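Lindel 5 is out, and I finally get to talk about it

MEDIA RELEASE – September
For immediate use
Contact: Jad Abou Jaoude, Budusard

Hi everyone. I'm Jad, I look after the perception and planning side of things at Budusard, and this month we're releasing version 5 of Lindel, our software for two-handed manipulation. The marketing team offered to write this one for me and I said no thanks, I've been living with this release for too long to let somebody else have the fun bit.

If you haven't come across Lindel before, it sits between a robot's cameras and its arm controllers. It works out what is in front of the robot, decides where each hand should go, and keeps both hands agreeing with each other while they move. Plenty of tools do a lovely job with one arm picking up one thing. Two arms sharing an object is where most of our customers' time disappears, and that's the part we've rebuilt.

The big change is what we're calling the shared grasp planner. In the old version each arm got its own plan and a referee process sorted out the arguments afterwards. It worked, but you could end up with one hand arriving early and nudging the object out from under the other. In version 5 there's a single plan for the object itself, and the two hand paths are worked out from that. If one hand slows down, the other one hears about it inside the same control cycle. The planner runs at 1000 cycles a second on the controller hardware most of our customers already own, so you won't need to go shopping.

We tuned a lot of this on ordinary office gear. Laptops have been my favourite test object (and my least favourite, depending on the week). They're flat, they're wide, there's hardly any gap to get a finger under, and a closed one gives a depth camera very little to work with except its edges. Desks add their own trouble – pale tops that wash out, power boxes with the lid standing up, chairs pushed in close.
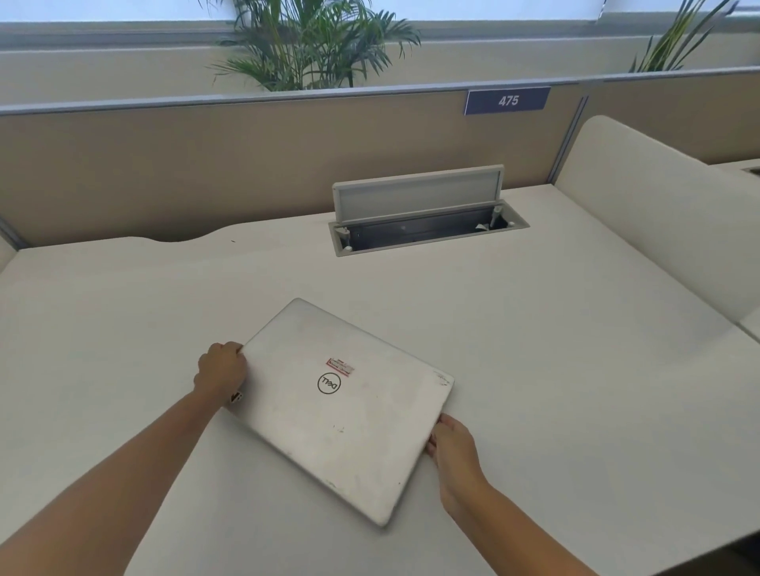
Two hands, one closed Dell laptop: reaching in from opposite sides at desk 475.

Perception has had a good going-over too. The edge finder now fits the whole outline of an object at once, so a laptop lying at an angle is treated as the same shape as one sitting square to the desk. Scuffs, stickers and logos used to pull the old model about, because it would latch on to a high-contrast mark and call it a corner. We retrained on 3780 recordings of two-handed handling, all from the wearer's or robot's own point of view, with a healthy share of scratched and labelled equipment in there. I'd like to thank Mac Carthaigh, our labelling partner, for their patience with my emails about what counts as the edge of a lid.

There's also a new tool called Dralus, which ships with every licence. Dralus lets you scrub back through any attempt and see what the planner believed at each moment: where it thought the object was, which contact points it liked and which ones it threw out. You can change a setting and replan from that same moment without touching the robot. I use it every day. My favourite feature is a small one – you can colour each hand's path by how confident the planner was, and the dodgy stretches jump straight out at you.

A few practical notes for existing customers:

Upgrades from version 4 are free while your support plan is current.
Your old grasp files will open, but anything with a custom referee rule needs to be converted first. The converter is in the tools menu.
Single-arm setups behave as they did before. You can leave the shared planner switched off.
Dralus keeps recordings for 60 days by default, and you can change that in the storage settings.

There are things we haven't finished. Soft objects such as cables and cloth are still labelled experimental, and I'd ask you to treat them that way. Handing an object from one arm to the other in mid-air is in the next release, and I'm already being pestered for it, mostly by my own team!

New customers can ask for a trial licence through the Budusard website, and existing customers will find version 5 in their usual download area. Journalists who'd like a demo or a longer chat about the planner can reach me through the media desk. Mornings are best.

About Budusard
Budusard makes control, perception and planning software for robots with two arms. Its products include Lindel and Dralus.

Ends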